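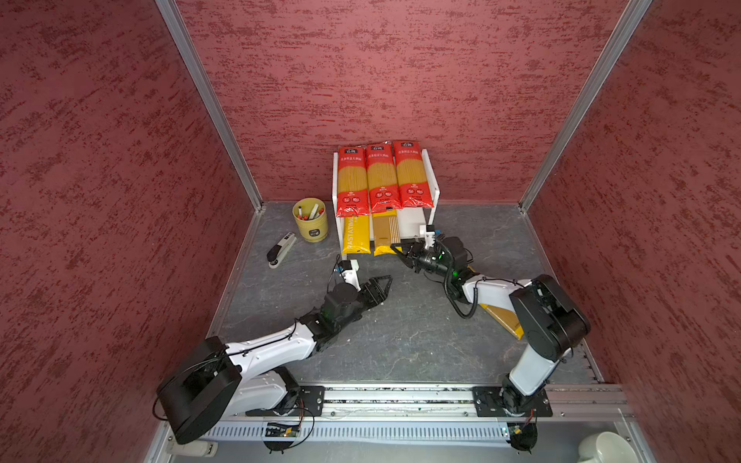 乾麺は立てて置くべきか、寝かせて置くべきか

スパゲッティの袋は細長い。細長いものは立てれば場所を取らないが、倒れやすい。寝かせれば倒れないが、そのぶん棚の幅を使う。どの家でも一度は迷うことだと思う。私は長いあいだ立てる派だったが、最近は考えが変わってきた。

袋入りの乾麺は、中身が硬いわりに袋がやわらかい。三つ並べて立てかけると、一つは少し下がり、一つは右に傾く。隣の袋を取り出すたびに角度が変わり、そのうち一つが滑る。店の陳列なら店員が直すだろうが、家の棚では傾いたままになる。

それでも立てて並べる利点はある。窓つきの袋なら麺の色と残りの量が見える。赤い袋は上、黄色い袋は下、というように色で段を分ければ、文字を読まなくても手が伸びる。私はこの分け方には賛成である。種類の違う麺を同じ段に混ぜると、急いでいるときに必ず取り違える。

問題は、下の段に空きがあるのに上の段の縁に並べてしまうことだ。二段の棚を買った人の多くは、目につく高さから埋めていく。下は後回しになり、右半分が空いたまま何か月も過ぎる。わが家でも3月に棚を入れ替えたとき、同じことをした。上に立てた袋が落ちるのに、下の空きには何も置かなかった。

落ちた乾麺は、袋が破れていなくても中で折れていることがある。味に違いはないが、短い麺はフォークに巻きにくい。800グラム入りの袋を落としたときは、しばらく短い麺ばかり食べることになった。

棚板についても書いておきたい。白い板の棚は清潔に見えるが、前の縁が弱い。物を出し入れする手や袋や箱が当たるのは、いつもそこである。表面の白が欠けると、下から薄い茶色が出てくる。埃も縁にたまる。板の面だけを拭いて縁を拭かない人は多く、私もその一人だった。

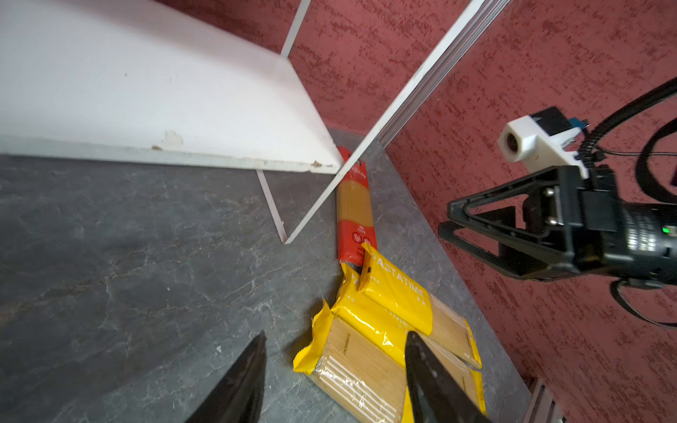

床に置かないという決まり

食べ物の袋を床に置かない。当たり前のようだが、守るのは難しい。棚から落ちた袋は、後で拾おうと思うとそのまま残る。脚のそばや棚板の下は、立っている人の目に入りにくい。赤い壁の前の赤い袋ならなおさらである。

知人のアリナ・マリネスクは、棚の下を毎晩一度見ることにしている。落ちていれば戻し、なければそれで終わりだという。面倒に聞こえるが、彼女の台所では麺の袋が行方不明になったことがない。一方、ペトリカ・ヴァシリウは棚の前に細い横木を一本渡した。袋は落ちなくなったが、取り出しにくいので、結局手前の一袋ばかり使っている。

私は道具を足すことには慎重である。先日、Stelovardという店で仕切り箱を見た。小さいほうが3,000円、大きいほうが4,000円だった。物はよいと思うが、乾麺をいくつか置くためにその金額を出す気にはならなかった。空いている下の段に寝かせれば、仕切りは要らない。

文房具の扱いも同じである。ペン立てに入っているペンは散らからないが、ホチキスはペン立てに入らず、たいていその手前に斜めに置かれる。食品の棚のすぐ横に文房具を置くなら、ホチキスにも決まった場所を作ったほうがよい。針が食品のそばに落ちるのは困る。

立てるか寝かせるかに戻ると、よく使う袋を一つだけ立て、残りは下の段に寝かせるのがよいと私は考えている。見た目の揃い方では三つ並べて立てたほうに負ける。それでも、袋を一つ抜いたときに隣が動かないほうを私は取る。

2018年8月23日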